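Section 6: Storing dry goods in the Drekik cupboard insert

The Tredel leaflet packed with your insert says that flour, rice and pasta will keep "almost indefinitely" once decanted. We doubt it. Follow the steps below and treat the dates on the original packets as the ones that count.

Before you start

Wash every container, lid and seal in warm soapy water and leave them to dry overnight with the lids off. The leaflet suggests a quick wipe. A quick wipe leaves water in the lid groove, and the flour finds it.

1. Fit the lower shelf first. Push until both clips click. One click means one clip.

2. Weigh out your dry goods. The small container is sold as holding 300 g of flour, which you may manage if you bang it on the worktop between spoonfuls.

3. Fill to the line and no higher. The lid will close on an overfilled container, but the seal won't.

4. Write the contents and the packet date on the base in wax pencil. Labels on the lid are no help once two lids have been swapped.

5. Press the lid down at all four corners, then turn the container upside down over the sink for 60 seconds. If anything comes out, reseat the seal and try again.

6. Slide the containers in with the oldest at the front.

Note: Matoušek lids look the same as Plondetti ones and are said to be interchangeable. Bronisława Duda, who checked this section, tried 31 pairings and would not trust the mixed ones with icing sugar.

CAUTION: Do not put hot food in the containers. "Heat tolerant" in the leaflet refers to the dishwasher – top rack only – and we would still wash the seals by hand.

CAUTION: Moth-proof claims apply to a closed lid. Moth eggs can arrive inside the packet. If you are unsure of a bag of flour, freeze it for three days before decanting.

Section last revised Sat 3 February. The sizing table will be replaced in November.

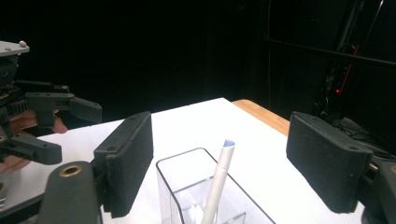 Fig. 6. Clear rectangular container on a white tabletop.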